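Keeping Tile Floors Clean, and What to Do About Grout

Posted August 20, 2019 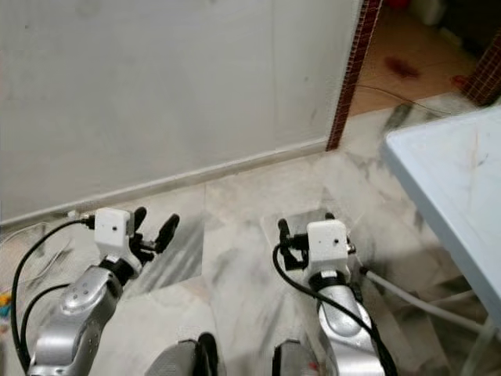
Every summer the co-op office gets the same questions about tile floors, usually after a sandy weekend or a spilled pitcher of something red. Since the last newsletter went out in May we have had enough of them that it made sense to put the answers in one place. Most of what follows comes from Yung-ching Shih, who laid and repaired floors in Wevham for a long time before she moved to the Holub building. Corrections are welcome at the desk.

Know what you have

The Holub building has ceramic in the kitchens and marble in the entry halls. Tumside has porcelain nearly everywhere, apart from two ground-floor units where an earlier owner put in limestone. If you moved in after a remodel, don't trust the floor plan in your welcome folder. Some of those are out of date.

The difference matters when you clean. Ceramic and porcelain will put up with most household products. Marble and limestone will not. Vinegar, lemon juice and many bathroom sprays are acidic, and acid leaves dull spots on stone that no amount of mopping takes out. Those spots are called etching. They are damage to the surface, and a floor shop has to polish them out.

If you can't tell what you have, look for a leftover tile in the back of a closet or under the sink. Builders often leave a few. You can also bring a clear close-up photo to the desk and Yung-ching will take a look when she is in. Please don't test the floor with vinegar. Two people did that last year and both ended up with a mark.

Weekly cleaning

Sweep or vacuum first. If you vacuum, turn the beater brush off. Grit is what scratches a polished floor, and a wet mop only moves it around.

Use warm water and a small amount of neutral cleaner. The label should say pH neutral. A capful in a bucket is plenty. People tend to use too much, and what's left dries into a film that catches dirt. If your floor looks gray or streaky an hour after mopping, you are probably looking at soap. Mop again with plain water, changing it when it gets cloudy, and dry with an old towel.

A flat microfiber mop works better than a string mop on anything polished. Wash the pads without fabric softener.

Steam mops are fine on porcelain in good condition. Keep them off marble and limestone, and off any floor with cracked or missing grout.

Spills

Blot, don't wipe. Wine, coffee, tea, tomato sauce and fruit juice should come up as soon as you see them if the floor is stone. Rinse the spot with water and dry it.

For an oil stain on stone, mix baking soda and water to a thick paste, spread it over the stain, cover it with plastic wrap and tape down the edges. Leave it overnight. Let it dry out fully the next day before you scrape it off with a plastic scraper. It may take two or three rounds. Tsz-kin Shek got a cooking oil stain out of his entry hall this way, but it took him most of a week.

Rust marks from plant stands and metal chair legs are harder. Store-bought rust removers are nearly all acidic, so read the label before one goes near marble. Felt pads under the legs cost very little and save the trouble.

Grout

Grout gets dark because it is porous. Dirty mop water settles into the low spots and stays there. On ceramic and porcelain, a paste of baking soda and water with a stiff nylon brush will do for light dirt. For heavier dirt, use an oxygen bleach powder mixed according to the package. Let it sit for the time given, scrub, then rinse twice. Wire brushes scratch tile and tear up the grout, so leave those in the garage.

Chlorine bleach will lighten grout but it can also fade colored grout unevenly. Never mix it with anything else, ammonia least of all. Open a window whatever you use.

Once it is clean and fully dry, seal it. Unsealed grout will be dark again by winter. To check whether yours still has sealer on it, put a few drops of water on a grout line and wait 5 minutes. If the line darkens, it needs sealing. Brush-on sealer is slower than spray but easier to control. Wipe any extra off the tile before it dries. Kitchens and entries need it every year or so, bedrooms much less often.

The office has bought a grout brush set and two knee pads that can be signed out for three days. Please rinse the brushes before you return them.

Cracks and loose tiles

One cracked tile is usually from something dropped. A crack that runs in a line across several tiles can mean movement underneath, and we'd like to hear about it. Tap around the area with your knuckle or the handle of a screwdriver. A hollow sound means the tile has come away from the bed below. Mark those tiles with painter's tape and let the office know which ones they are.

Don't fill a gap between the floor and the tub or shower with grout. That joint moves and the grout will crack out. It takes silicone caulk, which comes in colors to match.

Repairs and cost

Lurkton Tile has agreed to keep the same rate for co-op members through the end of the year, which is $55 for a visit and written estimate. The fee comes off the bill if you go ahead with the work. Polishing an etched marble entry can run up to $1000 depending on the size and how deep the marks go, so get the estimate in writing first. Members are free to use someone else. If the work involves taking up tile, the office needs to know before it starts.

Spare tile

The storage room at Tumside has a shelf of spare porcelain from the original job. The boxes are marked by unit. If you take one, sign the sheet on the door. The Holub spares ran out during the lobby work, and the marble is no longer cut in that size, so anyone with extras they don't want is asked to bring them to the desk. Wrapped in newspaper is fine. Please don't leave them in the hallway.

Yung-ching will be at the desk Thursday evenings until the end of the month for anyone with a floor question. The next newsletter will cover radiators and bleeding valves.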